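Tenant Forum: Shared Dining Areas
Topic: Plate standard for Skiston building

Sevholm_Office
Posted March 23, 2021
Members are asked to comment on the proposed change from square to round plates in the Skiston dining room. The present stock stands at 502 pieces.

cheon_desk
Our office supports the proposal. Round plates stack well and replacements are easy to obtain.
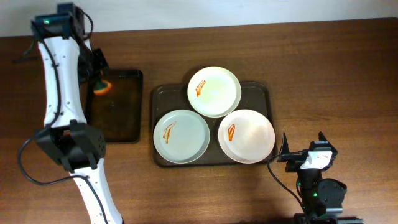 Round plates and dark trays on a wood tabletop.

Skandia2
We respectfully disagree. Square plates fit the existing racks, and the budget of $900 does not include new ones.

cheon_desk
The racks are adjustable. Please refer to the October notice.

Skandia2
Only the upper racks are adjustable. We request that the lower ones be measured before any order is placed.

Sevholm_Office
The request is noted. Comments remain open until the order form is issued.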